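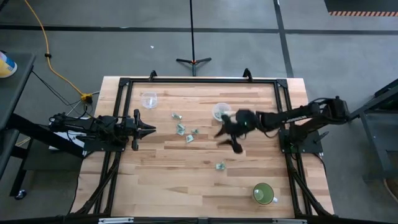

How many cups do I need for sorting bits of paper on a table top?
Two will do for most jobs, one for the things you're keeping in play and one for the things you've finished with. If you only have one, use it for the finished ones and leave the rest out on the table.

Right, notes for week 2 of Small Things on Tables, for anyone who missed Saturday or who (like me) can't read their own handwriting afterwards. I've put these in the order we talked about them, which wandered a bit.

Crumpled paper first. I know it sounds daft to spend half a session on it, but paper that's been folded and squashed is a lovely thing to practise with! It springs open again, it has no proper top or bottom, and no two bits end up the same shape. A wooden brick sits where you put it. A folded note-sized scrap leans on one corner and then rolls over when you breathe on it. Yichen Ren asked if we could flatten everything out beforehand and I said please don't, the creases are what you hold on to. Go for the ridge, the highest fold you can find, and pinch across it. If you pinch along the ridge it squirts out sideways.

Now cups. I like clear plastic for this because you can check what's inside from across the table without leaning over. The drawback is weight, there's hardly any. Catch the rim with a knuckle and the whole thing skates off, and if it's already got paper in it you're picking up twice. So come in from directly overhead, let go just above the rim, and don't poke the paper down afterwards. It'll settle.

A mug is a different animal. It's heavy enough to stay put, and the handle tells you which way round it is, so it makes a good landmark. Decide before you begin whether the mug is part of the job or just lives on the table, and write that down. Arne Grube and I had quite a long back and forth over this (he'd been filling the mug, I'd been going round it) and we were both doing what the sheet said, so I've reworded the sheet. Sorry, Arne.

On light wood: pale maple strips look smart but white paper does rather vanish against them. Green and white paper is easier, you pick up the green bits by eye and the white comes along for the ride. Look over the near side of the table as well as the middle. A stray scrap on its own gets missed far more often than one in a cluster, and I don't think I believed that until I'd gone through everybody's sheets from last term, 546 of them, with a pot of tea.

Things to do before next time:

Read the Rolora handout up to the bit on lids. You can skip the page on trays.

Try the paper and cup exercise twice at home, once starting with the nearest scrap and once with the farthest. Note which felt less fiddly.

Bring a mug you don't mind lending. Randa Tannous has the key to cupboard 2212 if you'd prefer to leave yours there over the week.

Zulmira Bastos is taking the November session on spoons, and she'd like names by the end of class.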